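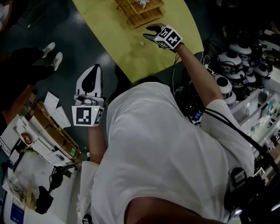

N. Ndlovu – bench notebook, table setting, April

Notebook | Entries | Materials | Index | Search

Continued from the previous entry. The curved yellow table is staying in the main room for now. Plan was to settle the layout of the small items and the woven tray before the Muli shelving comes and the floor space shrinks.

Table. No straight edge to measure from on the side we work at, so positions are taken from the center of the far edge along a string. I put a pencil tick at 400 mm and another at 1025 mm. Anything past the second tick is a lean for most people and should be limited to items that are placed once and left alone. The tray qualifies. The little clear and green pieces do not, and they should come forward.

Surface. Wiped with the Nimis cleaner at half strength, then plain water. Full strength left a dull patch last month which only shows at a low angle. Do not use the scouring side of the sponge. Room was at 21 C when I started.

Small pieces. The clear round one is hard to find on the yellow under the ceiling lights. What gives it away is the highlight, and that moves when you do. The translucent green one is not much better, being close to the table in hue. Options are a darker mat under the working area or swapping for opaque pieces. I prefer the mat. Sarix quoted a felt one cut to the curve, but felt will snag and I would sooner have something smooth.
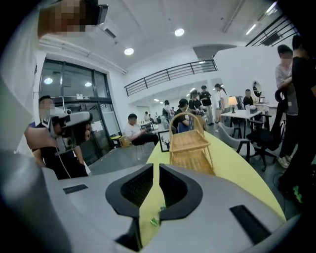 Tray stand. Woven, two levels, looped handle. The handle is the tallest thing on the table and it decides the order of work: load the lower level first, then the upper, and come in from the side. Coming down from above means working round the loop. Tried 3 positions for the stand and kept the one beside the deer picture. Moving it farther along the curve put one side too close to the edge.

Deer picture. Stands upright without help but slides if the table is bumped. A dot of Fluteck putty at each lower corner holds it and peels off clean. The black silhouette on the white mat is the easiest thing on the table to pick out from across the room, so I am using it as the reference for "left of" and "right of" in the placement sheet.

Glare. The floor is glossy and so is the glass wall. Worst late in the afternoon, roughly from four o'clock. Blinds would fix the glass – not the floor.

To do:
– cut a trial mat from card, dark gray, before ordering
– redo the pencil ticks in something that survives wiping
– check that the stand does not rock with only the upper level loaded
– placement sheet, second draft, to Naledi's folder

Left the stand and the picture set up. Small pieces go back in the lidded box at the end of the day.

Last updated: April, 5:40 pm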